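Testers wanted for Clovwood, our practice kit for robot arms

Hi! I'm putting together a group of people to try out Clovwood before we start selling it, and I'd love it if you were one of them. Clovwood is a simulated tabletop you run on your own computer. You get an arm, a table and a bunch of everyday things to pick up and put away, and you drive the arm with a game controller or a keyboard (the controller is way more fun, I'm just saying).

Most of your time would go into short pickup tasks. You bring the gripper down over something small, line it up, grab it and try to get it into the tray.

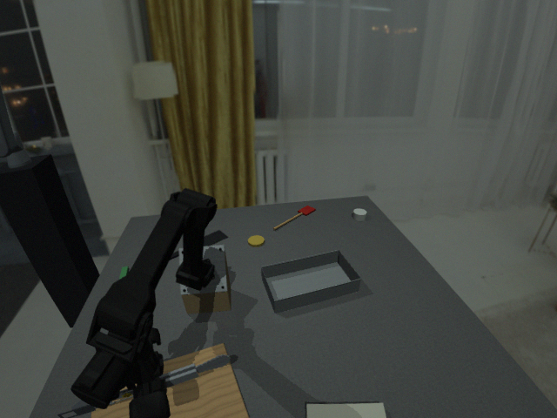

I need people who will do that over and over and then tell me where it got annoying. Was the arm too twitchy? Did you lose track of how high you were? Did you mutter at it? Write it down! You don't need any robot background at all. If you do have some, great, but please don't skip the beginner lessons, those are the part I worry about most.

The test runs for 7 sessions, 70 minutes each, all in November, and you pick your own hours. Pay is $300 once your last session notes are in. Everybody who finishes also gets a license for the full kit, which will cost $129 when it goes on sale. You'll need a fairly recent computer with a decent graphics card, a controller if you have one, and you have to be 18 or over.

Rooms change as you move through the lessons, and so does what's on the table, so you won't be staring at the same wall for seven sessions. The Cladgate pack even has a Christmas room, with a tree and everything.
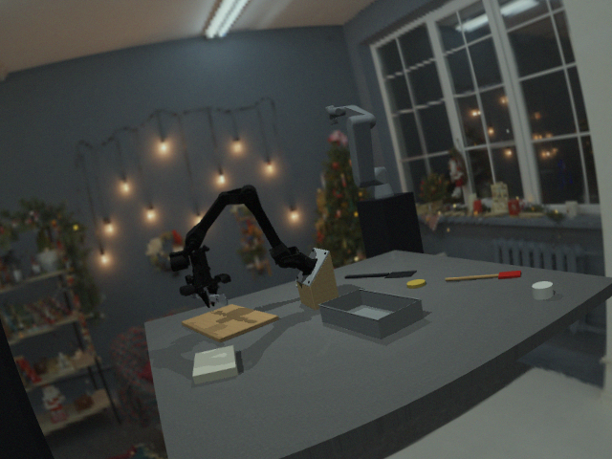
Diane Dhillon wrote after our first small test that the early lessons moved a bit slowly for her, but by session four she was staying past the end to get one more grab right. She also wanted a bigger reset button, and she's getting one.

To apply, send me a few lines about yourself and what computer you use, through the contact form on the Irkcombe site. Put "Clovwood tester" in the subject line. I read all of them myself, usually in the evening after 8.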